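Search this forum
Advanced search

Grout haze on matte porcelain, three weeks on

lkrajewska
I tiled the back hall and the laundry room in June with a matte white porcelain, 12 inch, and used a light gray cement grout. The bag said to wait before the final wipe and I waited too long. I now have a dull film over most of the laundry room floor. The hall is better, I had help by then and we were quicker with the sponge.

What I have tried so far: plain warm water and a microfiber pad, then white vinegar cut with water, then a dish soap scrub. The vinegar helped in a few spots and did nothing in the others. When the floor dries the film comes right back, mostly in the corners and along the wall by the dryer.

The floor is 117 square feet between the two rooms. I would like to avoid renting a machine if I can. Is it time for a real haze remover, and does it matter that the tile is matte?

Lena

igor_g
Yes, get the haze remover. Vinegar is too weak once the grout has cured and it isn't great for the joints either. Ask for a sulfamic acid cleaner. It comes as crystals or already mixed. Wet the floor first so the joints are full of water and don't soak up the acid. Work a small section, scrub with a white nylon pad, pick up the dirty water, rinse twice. Do a test tile behind the door.

Matte matters. The surface has more texture, so it holds more film and you need to scrub in more than one direction.

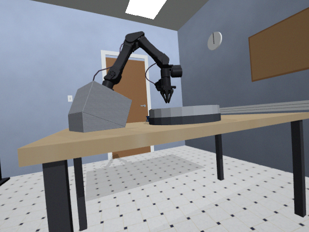

The other thing is the rinse water. Change it a lot more often than seems necessary. Most of the haze I see on second visits is grout that got picked up, carried around in a dirty bucket and put down again. I keep two buckets, one to rinse the sponge and one clean, and dump both after every section.

Igor

Orkolcombe
I would not start with acid on a floor that is three weeks old. I know the label on most of them says it's fine after ten days or so, but I had light gray joints go blotchy after one pass of sulfamic and they never evened out. I ended up recoloring all of them.

Is the grout polymer modified? If it is, a lot of what you are looking at may be polymer film and the acid won't touch it. An alkaline cleaner would be the first thing to try, with a stiff brush and a long dwell time.

igor_g
Blotchy joints after acid usually means the joints weren't wet beforehand, or the mix was too strong. I have used it on light gray plenty of times. I do agree she should check the bag for polymer.

Orkolcombe
Mine were wet. I followed the directions. I'm only saying what happened on my floor.

lkrajewska
I dug the empty bag out of the garage. It says polymer modified, sanded, for joints 1/8 to 1/2. My joints are 3/16. No sealer has gone down yet.

My brother Mieczysław says to leave it alone and it will wear off with foot traffic. He said the same about the paint on the porch and that was years ago.

Iwona M.
It can wear off in the walking path, but then you have clean tile down the middle and film along the walls, and that looks worse than an even film. I wouldn't wait on it.

I have a similar floor and my order was like this. Vacuum first, with the brush head, and get the loose sand out of the joints. Then alkaline cleaner mixed at the stronger rate, left on for 14 minutes and kept wet the whole time. Scrub, wet vac, rinse. Let it dry overnight before you judge anything, wet tile always looks clean. That took off most of mine. For what was left I used the acid on the tile faces only, with a damp pad, and stayed off the joints as much as I could.

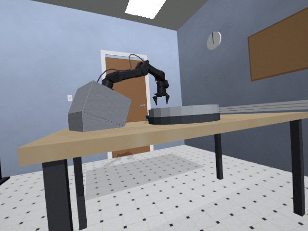
The wet vac made the most difference. With a mop I was just moving the slurry from one tile to the next. If you don't own one, a small one costs less than renting a floor machine for two days. Mine was 50 dollars used.

Don't seal anything until you are happy with it. Sealer over haze locks it in and then you are stripping the sealer as well.

remi_r
Agree with Iwona on the order. One addition. A melamine sponge works on matte porcelain for small areas. I did a bathroom with them, nearly 40 square feet. It is slow and hard on the knees but there are no chemicals in it and no risk to the joints. They fall apart fast, so buy the plain bulk ones. On a laundry room I would only use them for the corners.

Also check that the film isn't soap by now. You said you used dish soap. That leaves a film of its own if it isn't rinsed well, and then you can't tell which one you are fighting.

lkrajewska
I didn't think of the soap. I rinsed once. Going to rinse the whole room twice with clean water tonight, let it dry and look at it again in the morning before I buy anything.

igor_g
Good plan. Look at it with a flashlight held low to the floor, it shows the film much better than the overhead light.

lkrajewska
Update. Two rinses took care of maybe a third of it, so some of that was soap. The rest is still there and feels slightly rough. I picked up the alkaline cleaner and I'm borrowing a wet vac from next door. I will do the piece under the laundry sink first and leave it a day.

Orkolcombe
Glad you are trying that one first. Post how the joints look when dry.

lkrajewska
Patch under the sink is dry. Tile is clean, and the joints are the same color as the ones next to it. I'll do the rest of the laundry room in four sections and leave the hall for later. Does anyone know if I need to pull the rubber base off the wall, or can I just tape it?

Iwona M.
Tape is fine. Pull it as soon as you finish each section so the cleaner doesn't sit behind it.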